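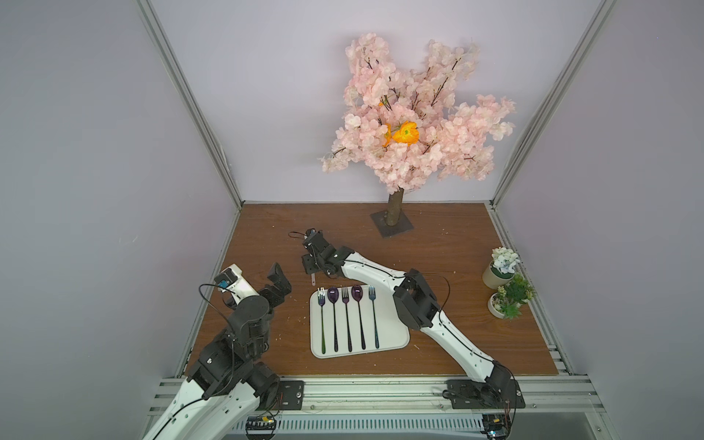 Cherry tree, the two little pots, and the cutlery on its tray. Forks and spoons taking turns.

Ok quick one tonight because I have to be up at stupid o'clock and I still haven't ironed anything.

So the tea table. For anyone who missed the last post (it was short, you missed nothing) my cousin Nandini is having her engagement tea in March and I said I'd do the tables. I said it very fast, in a kitchen, with cake in my mouth. Now I'm doing the tables.

The tree first. It's fake, obviously, and I love it. I went back and forth on real branches for weeks. Real branches drop petals in the butter. Real branches are also over by the time you want them, or not started, and I'm not standing in a parking lot in March begging a florist. The fake one has the pale pink all over and then those orange flowers stuck in the middle, and I know, I KNOW, cherry trees don't do that. Nerys Skyrme pointed it out in under a second. I was going to pull them out. Then I lived with it for two days and now I think they're the best bit. All that pink by itself goes a bit dentist waiting room. The orange wakes it up.

The base I'm less sure about. Flat dark gray square. It's fine, it does the job, but it looks like a base. Options so far: moss (messy), a folded napkin tucked round it (looks like a bandage, I tried something like it at Christmas), little pebbles (will end up on the floor, there are toddlers coming). Or leave it. Trinidad Collado says leave it and she's usually right about this stuff, annoyingly. She did her sister's wedding with basically jam jars and it was gorgeous.

Small plants next. The spiky green one in the white planter is staying, no arguments. The other is the hydrangea-ish one, white and a bit of blue, in a cream pot. Pretty on its own. With the pink and the orange and the purple spoons I think the blue is one guest too many? Might swap it for a second spiky one. Might put it in the bathroom. Every party bathroom needs a flower and I always forget until people are already in there.

Right, the cutlery, which is what most of you emailed about. Yes I went with the shiny stuff. The dark purple spoons were the thing I saw first and everything else got dragged along behind them. The forks go all colors depending how you tip them -- purple, green, a bluish one -- and they don't really match each other and I've decided that's the charm. Iker Peñalver called it "oil slick chic" and I've been repeating it all week as if I made it up.

Do they go with cherry blossom? My mother says no. My mother wants silver. My mother has silver, in a box, with a blanket in it, and it needs polishing by someone, and guess who. So no.

What I wanted to work out was whether to set them at each place or put them out on trays so people help themselves. It's a tea, people wander. Nobody is going to sit in the seat I gave them. So trays. White, rounded corners, nice and plain, lets the purple show. I lined them up fork spoon fork spoon fork with the handles toward me, because if the handles face the guest they pick it up by the handle. Put them the other way and everyone grabs a fork by the prongs and then there's fingers all over it. I learned this at the Lorente, the cafe I worked in when I was nineteen, and it's the only thing I took away from that job apart from the bad knee.

Side by side with a gap looks better than a heap, too. A heap says cafeteria. But a gap means less on each tray, so more trays, or somebody topping up. I'm hoping that somebody is Marcelino. Marcelino if you read this, hello, you are topping up.

Things I still don't know:

Tablecloth or bare wood. I like the brown wood with the white tray on it a lot more than I thought I would. The pink looks warmer against it. But the tables at the hall are not going to be this nice, they'll be those folding ones with the gum underneath, so it's probably cloth. Cream? Not white. White cloth and white tray and the tray just dissapears.

How tall is too tall. The tree spreads a lot at the top and if it's in the middle of a table you're talking to your aunt through a hedge. Pushed to the back of a buffet table against the wall, lovely. So maybe one big tree on the food table and just the small pots where people sit. That also saves buying more trees, which my bank account would like.

Napkins. Haven't even started. Somebody suggested orange to pick up the flowers and I got excited for a whole evening and then saw orange napkins in the store and they were traffic cone. Looking for more of a peach. If you know where, tell me.

Cake forks. Are these cake forks or just forks?? Does anyone care? Nandini says if one single person mentions fork size at her engagement she's calling the whole thing off, so I think we're ok.

Next I have to sort the cups, and I'm already dreading it. I have my grandmother's set, which is green, and a loan of somebody else's, which has gold on it, and neither of them has ever met a purple spoon. Will try them together at the weekend and report back.

Also thank you for all the lemon bar recipes!! I've printed four. The one with the salt on top is winning so far but I burnt the base so it's not realy a fair test yet.

Ok ironing. Bye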